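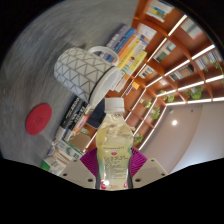

Laria Linen Water – Lemon Verbena

Refill size, pour or decant

I started making linen water because I hate ironing and wanted one nice thing about it. That was in a rented kitchen in Gatthorpe, with a stockpot and a funnel, and the recipe has changed twice since then (the first version smelled great and left a ring on my best pillowcase, so goodbye to that one). What you get now is the version my sister-in-law steals from my laundry shelf, and I can't think of a better recommendation than that!

It's a light, clean scent, more leaf than candy. If you've bought lemon things before and ended up smelling like floor cleaner, give this a try anyway. The lemon goes off pretty fast and what stays on the fabric is greener and softer, a bit like a garden after somebody has cut the hedges.

How to use it

Shake the bottle, then pour what you need into any clean spray bottle. Hold the sprayer a forearm's length from the fabric and mist lightly. Give it a few seconds to sink in, then iron as usual. For bed sheets I skip the iron completely – I just spray the top sheet after making the bed, open the window and go have my coffee.

Please don't pour it into the tank of a steam iron. I know it's tempting. The plant oils gum up the little holes and you'll be picking at them with a pin.

Fabrics

Cotton, linen and most blends are fine. Test wool on an inside seam. I'd keep it off silk, which can water-spot, and off anything marked dry clean only.

Sizes

Travel, 100 ml
Standard, 200 ml

Both are the same mix. Order 5 or more of either size and shipping is on me.

What's in it

Distilled water, plant-based alcohol, lemon verbena oil, a little lavender oil and a mild solubilizer to keep the oils from floating. No dye.

Keep it out of direct sun and use it up within a year of opening. Keep away from kids and pets, and away from open flames.

From customers

"Bought it for the guest room, now it's on everything including the curtains. My only complaint is the travel size, I went through it in no time." – Troels Frandsen

"Smells like my grandmother's closet, in a good way. Would love a rose one." – Sơn Võ

(Rose is coming in May, Sơn! I'm still fiddling with it.)

Goes well with: Quartey wool dryer balls, Edidum cotton pressing cloth

Orders leave the workshop within 2 working days.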